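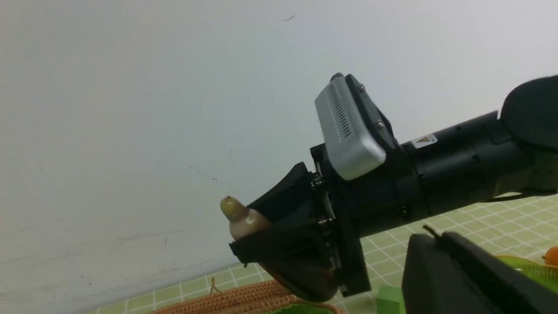
January 11, 2026

I have been putting off writing about the bread for months, partly because I kept thinking I would get better at it first and then have something worth telling you. Well, I am a bit better at it, and the kettle is on, and it's blowing a gale outside, so here we go.

Some of you will remember that I came back from our week in Fjeld last October going on and on about the rye loaf they gave us at breakfast. It was dark and damp and slightly sour, cut so thin you could nearly read through it, and it came with butter and a brown cheese that my husband couldn't abide and I couldn't leave alone. I ate five slices every morning and then walked it off along the water, and by the end of the week I had decided (quite out of character, as I am a person who buys sliced white for the toaster) that I was going to learn to make it at home.

The woman who ran the guesthouse wrote the method out for me on the back of our bill. It was very kind of her, but I think she left out everything she thought was too obvious to mention. It says to feed the sour, and then to feed it again, and then to mix "until it is right". I have it stuck to the fridge still. For the first few weeks I read it every morning in the hope that it would say something new.

So I started with the sour, as instructed. Rye flour and warm water in a jam jar, stirred with the handle of a wooden spoon and left on top of the boiler. I was told by everybody I met that it would take a week. Mine sulked for nine days and smelled of nail varnish, and I very nearly poured it down the sink, and then on the tenth morning I came down and it had climbed up the jar and pushed the lid off. I was absurdly pleased. I called upstairs as if there had been a birth in the family.

My daughter said it had to have a name and so it is called Vavitham, after a wizard in a story she was making up when she was small. I felt silly about it for a while and now I say it without thinking. "Have you fed Vavitham?" is a perfectly normal sentence in our house, and my mother-in-law has stopped asking.

The first loaf was a brick. I don't mean it was a bit heavy, I mean I cut it with the saw-edged knife we use for squash and had to stand up to do it. The second was worse, with a great cave under the crust where the top had lifted away from everything beneath it. I wrote to Natalie Nuttall at that point, who some of you know from the allotments and who has been baking since before I could boil an egg, and she sent back a long and very patient letter. The main thing, she said, was that I was treating rye as if it were wheat. You can knead it until your arms drop off and it will never go stretchy. It wants to be stirred like a thick porridge, scraped into a tin with a wet spoon and left in peace.

She also told me to buy a thermometer. I had been tapping the bottom and listening for a hollow sound, like they do on the television, and you can tap a rye loaf all afternoon and learn nothing at all. I take it out now when the middle reaches 95 degrees, and that one change did more for my baking than everything else put together. Then (and this is the cruel part) you have to wrap it in a cloth and not touch it until the next day. I have managed this most times. There was one evening when I had half a slice standing over the sink in the dark and it was gummy and stuck to my teeth, and it served me right.

Flour has been its own little adventure. The supermarket only has the one sort, in a small bag, and I was getting through it at a ridiculous rate, so I drove out to the mill shop at Iltari and came home with a sack I could barely lift out of the boot. It's coarser than the bagged stuff and drinks much more water. I had to add another 30 grams or so of water to get back to the porridge stage, and the first loaf I made with it had cracks along the top like a dried-up pond, though I thought it tasted the best so far. They do a cracked rye as well, which you soak overnight in boiling water, and I put a good handful of that in now. It gives you something to chew on.

The tin matters too, I've found. My old one sloped at the sides and the loaves came out looking like little boats. I treated myself to a proper straight one with a lid, by Millel, from the kitchen shop by the station, and it takes 637 grams of dough to the line I scratched inside it. I know that number by heart now, in the way I used to know friends' telephone numbers. Any more and it glues itself to the lid and you have to bang it on the back step.

We have it with butter and cucumber for lunch, or with marmalade, which I know is wrong, and I like it toasted very hard under an egg. It keeps for over a week, and I think it is nicest on the fourth day. My husband has come round to it as well, so long as there's no brown cheese within sight. He takes it to work, and his colleagues have started asking for a loaf, so I have been baking two at a time and grumbling about it while being secretly thrilled.

What I haven't cracked is the sourness. In Fjeld it was gentle, almost sweet at the end, and mine can make your eyes water if I leave it too long between feeds. Natalie thinks the boiler is too warm and that I should try the windowsill on the stairs. I moved the jar there last night with a tea towel round it against the draught, and this morning it had hardly stirred, but it's early yet and it is very cold on those stairs. If any of you keep a rye sour through the winter I'd dearly love to know where you put yours, and how often you feed it. Leave me a note underneath. I'm off to scrape out the tin.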